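Bench notes, May - GPU rig, second life

Started 9:40. The old mining frame is back on the bench after a winter in the storage cage, and the price of everything on it has gone up without asking me. Six cards, two power supplies, one motherboard that posts when it feels respected.

Purpose of the week: find out if the cards are worth keeping for rendering, or if we list them while the coin people are excited again. Consuelo Collado wants an answer before the power bill comes in. I want one before she sees the last power bill.

Cards 1 through 4 came up on the first boot. Card 5 needed reseating. Card 6 shows up in the BIOS and then vanishes once the driver loads, like a housemate on trash night. Swapped the riser with card 2's, same result, so it's the card. Pulled it, green tag, shelf.

Flashed the stock BIOS back onto all five. Whoever set these up for mining (me) left a text file called FINAL_settings_use_this and another called FINAL_settings_NOT_that. They are identical. Memory clock had been pushed by 500 with the core held down, fine for hashing and useless for what we do now.

Power at the wall, Auer meter, all five cards under the Jernaveck render loop: steady, then it tripped the left supply after the lunch hour. Cause was a splitter cable I had been meaning to throw out since the last boom. It is now thrown out. The plug had gone brown on one pin. Checked the rest of the harness and binned another. 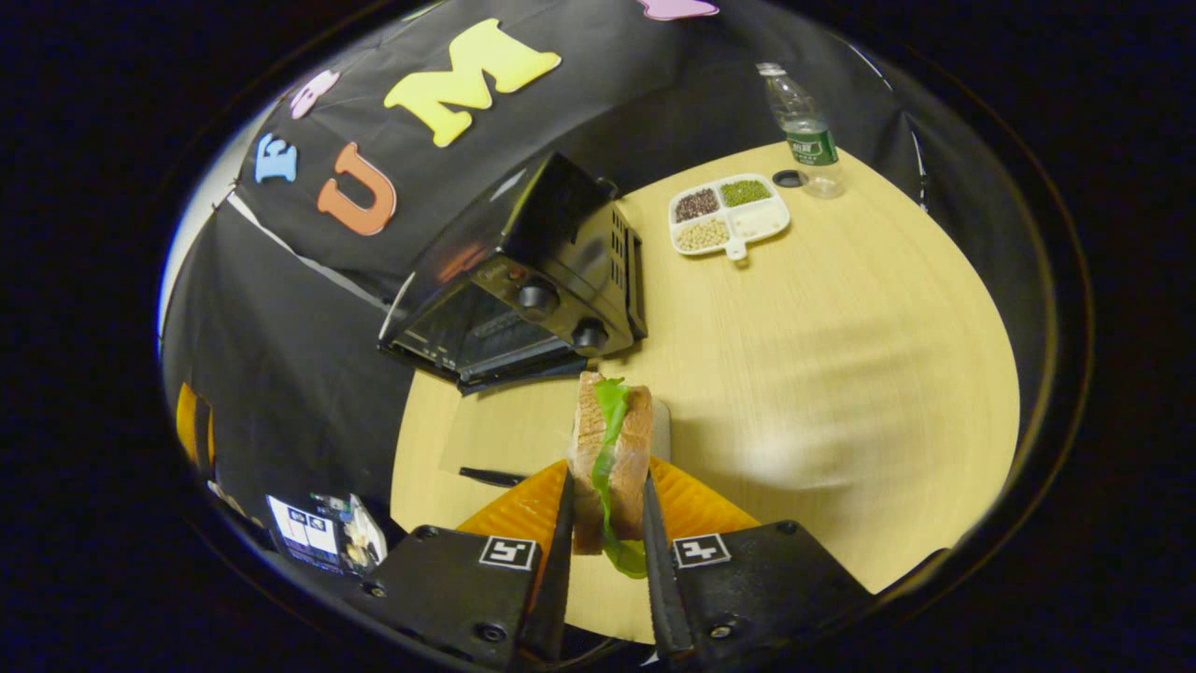

2 min read

Afternoon. New cable in, loop restarted with a cap of 300 watts per card. Card 3 hits 102 on the memory junction, too hot for my taste and well past everyone else on the frame. Opened it. The pads had turned to something like old chewing gum, and one was missing altogether. Ordered a set in two thicknesses, having learned that the listed thickness is a matter of opinion.

Card 3 stays out until the pads arrive. Do not put it back in "just to see." I know who reads this.

Four cards left running. Rendered the Jemau test file, 400 frames, no artifacts, no driver resets. Fans on card 1 tick at low speed. Put a drop of oil in the bearing and it now ticks more smoothly.

Also tried Disurgate, the wallet recovery tool, on the old SSD. Found two wallets. The first is empty. The second wants a passphrase that I was very sure I would remember, and I spent most of an hour being very sure of various things. Imaged the drive and put the original in the drawer with the label facing up. If Consuelo asks, the recovery is "in progress."

On selling: listings for this model have climbed, but half of them say "never mined" over a photo of six cards zip-tied to a shelf. Ours would have to say mined, undervolted, one dead, one with gum. I'd still get more than I would have last year.

To do:
Pads on card 3, rerun the loop, log the junction temp
Card 6 - try it in the other machine before calling it
Replace the remaining splitters, all of them
Ask for the bench meter back from upstairs
Rename the settings files

Left the four cards looping overnight at the same cap, door open, breaker labeled.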